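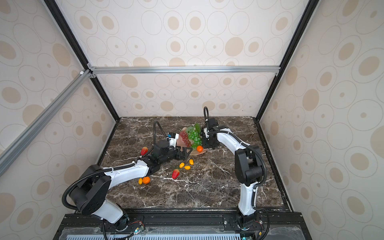
双腕ブース「Plurna」 果物の盛り付け課題、皿まわりの配置

Jorerロボット班 双腕ブース始業前・終業後チェック表(コメント付き)
場所:Pennington棟 441室
時期:9月、Jesodgate大会の練習期間中
記入:当番。確認は次の当番

記号 ○=よし △=使えるが要対応 ×=使わない −=今回対象外
急いで書いてるので字が荒い。読めないところは聞いて。

■1 入室〜通電前

1-1 床の通り道、カバン・延長コードなし
○ 入口横に段ボール残ってたので廊下へ出した。捨ててない。ロボット部の名前入りなので勝手に捨てるなとのこと。

1-2 ブース正面の床、テープ枠の中に椅子なし
△ 椅子が枠に半分かかってた。戻した。毎回これ書いてる気がする。枠から400mmは空ける。

1-3 非常停止ボタン、押し込み状態で引き継がれているか
○ 押し込みOK。前の当番えらい。

1-4 非常停止の手前に物なし
△ ペットボトル。飲み物は入口の棚。ブースのそばに置かない。

1-5 保護メガネ、人数分
○ 傷多いの1個あり、見えにくいので交換希望。

1-6 髪・袖・ストラップ
○ 入館証の紐は外すかシャツの中へ。今回ひとり言われてから外してた。言われる前に。

■2 ブース枠・壁

2-1 アルミフレームの接合部、手で揺すってガタなし
△ 左側、横棒と斜めの棒がつながるあたり。白いコーナー金具のところが少し動く。増し締めした。次の当番もう一度見て。指で押すだけでいい、工具は当てない。

2-2 黒い縦枠、傾きなし
○

2-3 壁紙の浮き・はがれ
○ 丸い模様のやつ。浮いてたらテープで勝手に押さえないで連絡。テープが光ると認識の結果が変わる。前に透明テープで半日つぶした。

2-4 壁の模様の入れ替え
− 今回なし。次のパターンは届いてない。

2-5 手前下の通気グリル、ふさいでないか
○ ほこり少し。掃除機は電源落としてから。上に紙を置かないこと、吸いついてる時あり。

■3 アームの台・取り付け

3-1 台のレール、ボルトの合いマーク
○ 左右ともずれなし。

3-2 ブラケット
○ 左 ○ 右
右のほう、指の跡で汚れてただけ。拭いた。

3-3 台の上に工具の置き忘れ
× → 直して○ 六角レンチが出てきた。ひやっとした。使ったら工具箱のシルエットの所に戻す。戻ってないと始められない決まりにしたはず。

3-4 左アーム根元の緑の基板、ランプ確認
○ 通電後に点灯確認(順番が前後するけどここに書く)。点いてない時は配線さわらずに電源を落として連絡。色つきの細い線、引っ張らない。

3-5 右アーム根元のコネクタ、赤い線の側
○ 奥まで刺さってる。前回△だったやつ。ロックの爪が甘いのは変わらず、部品待ち。

3-6 台の前に垂れてるケーブル
△ 黒いの、膝が当たる高さ。通る人は横から回る。まとめバンドが足りない、買い足しリストに入れた。

■4 アーム本体(電源オフで手で見る)

4-1 左アーム、肩の黒いカバー ひび・ゆるみ
○

4-2 左アーム、肩をまわる蛇腹チューブのこすれ
△ 上腕に沿ってる部分に白い粉みたいなの。削れかすかも。写真撮って共有フォルダへ。穴はあいてない。

4-3 左アーム、手首から後ろに上がるケーブルの輪
○ 余長あり。輪をきつくしない。前にきれいに束ねたら手首を回した時に突っ張った。きれいに見えるより余ってるほうがいい。

4-4 右アーム、肘
○ 異音は通電後の5-6で。

4-5 右アーム、外側のケーブル管
○ 固定ばんど一つ古い。今日はこのまま。

4-6 グリッパの指、左右
左○ 右○
先端のゴミ取り済み。拭くのは乾いた布だけ。アルコールで拭いた人いるけどやめて。

4-7 左グリッパの白と青のラベルのモジュール
○ ラベルはがさない。番号控えてあるのは班ノート。

4-8 手で動かして引っかかりなし
○ ふたりで。ひとりが支えてからもうひとりが動かす。ひとり作業で肩を動かすと落ちてくる、去年の記録に指はさんだ件あり。軽い打撲ですんだけど。

■5 通電・動作確認

5-1 声かけ「電源入れます」→全員の返事
△ 返事が一人小さい。聞こえなかったらもう一回。イヤホン禁止。

5-2 非常停止を解除する前に手がブース内にないこと
○

5-3 原点復帰、低速
○ 左から先、右はあと。両方いっぺんにやらない。

5-4 非常停止テスト、左動作中/右動作中
○/○ 両方とも押してすぐ止まった。押す係は画面を見ない、アームを見る。

5-5 速度上限の設定
○ 練習は低いほう。上げたい人は見守り役をつけてから。設定ファイルを直接いじった跡があったので元に戻した。だれかは聞かない、でも次からはノートに書いて。

5-6 異音・におい・発熱
△ 右肘、ゆっくり下げる時に小さくコツッと。再現は時々。続けてよしの判断だけど音が大きくなったら即×。におい無し。

5-7 左右アームの接近警告
○ 皿の上で両方寄せて確認。警告音が小さい、スピーカーの音量が下げられてた。下げないで。

5-8 ログ保存先の空き
○ 通し番号 1,175 から再開。番号を飛ばさない、失敗した回も残す。

■6 課題セット(果物の盛り付け)

6-1 天板の汚れ・水気
○ 茶色のマーブル天板、濃い色なので水滴が見えづらい。斜めから見て、布でひと拭き。

6-2 皿の欠け、置き場所
○ 奥のまん中。ピンクっぽい透ける皿。欠けがあったら使わない、破片がグリッパに入ると面倒。

6-3 果物(全部つくりもの)の員数
○ ぶどう赤紫1、ぶどう緑1、オレンジ小1、みかん小1、いちご2、黄色い小さいの4
員数表と一致。黄色いの、班の中で金柑派とトマト派がいて表記がばらばら。ログでは「黄小」に統一。よろしく。

6-4 ぶどうの葉
○ 緑のほうの葉は立てて置く。寝てると認識が変わるので写真の向きに合わせる。

6-5 皿のオレンジ
△ 右手前のふちに近い。当たると転がる。位置はこのままで練習するけど、落ちても手を出さない。6-8参照。

6-6 みかん
△ 左アームの上腕すぐ脇。始める前に腕と当たらないか横から覗いて確認認すること。少しでも触ってたらやり直し。

6-7 天板の外に果物なし
○ 落ちてるのを踏んで滑りかけた人がいるので床も見る。

6-8 落下時の手順、全員言えるか
△ 言えない人いた。
停止 → 声かけ → 両アーム止まったのを見る → 拾う
拾ってから停止、は絶対なし。反射で手が出る気持ちはわかる、いちごが転がるとつい出る。だからブースの前に立つ人はポケットに手か、腕組み。かっこ悪いけど効く。

6-9 本物の果物を持ち込まない
○ 差し入れは入口の棚。

■7 練習中

7-1 見守り役がひとりついてる
○ 操作係と兼ねない。

7-2 交代の間隔
△ 12分で交代の約束。タイマー鳴っても「あと一回」で伸びてた。あと一回はなし。疲れてくると停止ボタンから手が離れる。

7-3 遠隔操作で左右を取り違えた時
○ 声に出して「左右逆」→停止→置き直し。笑ってごまかして続けない。

7-4 持ち上げる時に指先を天板に押しつけない
△ 黄小で押しつけ多い。小さいので下げすぎる。グリッパの指が減るし右肘にも悪い。高さを少し上で止めてから閉じる練習を先に。

7-5 両腕を皿の真上に同時に入れない
△ 警告が出てから引いてる。出る前に片方待たせる。大会本番は警告ごとに減点と聞いてるけど、減点より先に手首どうしが当たるのが怖い。ケーブルの輪が引っかかる。

7-6 見学者の立ち位置
○ 今回あり。テープ枠の外、椅子の列より後ろ。スマホを枠の中に差し込む人がいたら声かけて。

■8 終業後

8-1 両アーム待機位置
○

8-2 非常停止押し込み → 電源オフ
○ この順。

8-3 果物をケースへ、員数
○ 6-3と同じ。ケースのふた、片側の留め具が割れてる。輪ゴムで仮止め。

8-4 グリッパ・天板拭き
○

8-5 ログのコピー、ノート記入
△ ノートのほうが抜けてた。あとで書くは書かない人のせりふ。その場で。

8-6 換気、窓、消灯、441の鍵
○ 鍵は1階の窓口。18時半を過ぎると閉まるので18時には片付け始める。

■指摘まとめ(次の当番へ)

・左のアルミ接合部 再確認、ゆるんでたら×で止める → 2-1
・右根元コネクタの爪 部品待ち、刺さりだけ毎回見る → 3-5
・台前のケーブル バンド買うまで足元注意 → 3-6
・左の蛇腹の粉 拭いてから次回また出るか見る。出たら本体止めて相談 → 4-2
・右肘のコツ音 どの角度で鳴るかメモ欲しい。時間のあるひと動画も → 5-6
・落下時の手順 始める前に全員で一回声に出す → 6-8
・交代の時間 → 7-2

■コメント欄(だれでも追記可、消さないこと)

・6-6の覗く確認、しゃがむと膝がケーブルに当たる。先に3-6なんとかして。
 → バンド頼んだ。来るまでは左の横から覗いて。

・4-2の粉、自分の時は無かったと思う。拭いただけかも、覚えてない。すみません。
 → 次から拭く前に写真。

・5-7の音量、下げたの自分です。隣の部屋から苦情が来て。
 → 隣には練習時間を伝えた。音はそのまま出していい。

・7-4、閉じる前に一拍置くようにしたら押しつけ減った。いちごは先っぽをつかむと回るので真ん中で。

・大会に持ってく用のチェック表、これを短くして一枚にしたい。8は会場だと鍵とか要らないし。
 → 短くするのはいいけど5-4と6-8は残して。

・レンチの件、自分かもしれない。工具箱のシルエットの紙がはがれてて戻す場所がわからんかった。
 → 貼り直した。マジックで名前も書いといた。

・保護メガネの傷のやつ、まだ棚にある。紛らわしいので赤テープ巻いた。新しいの来たら捨ててください。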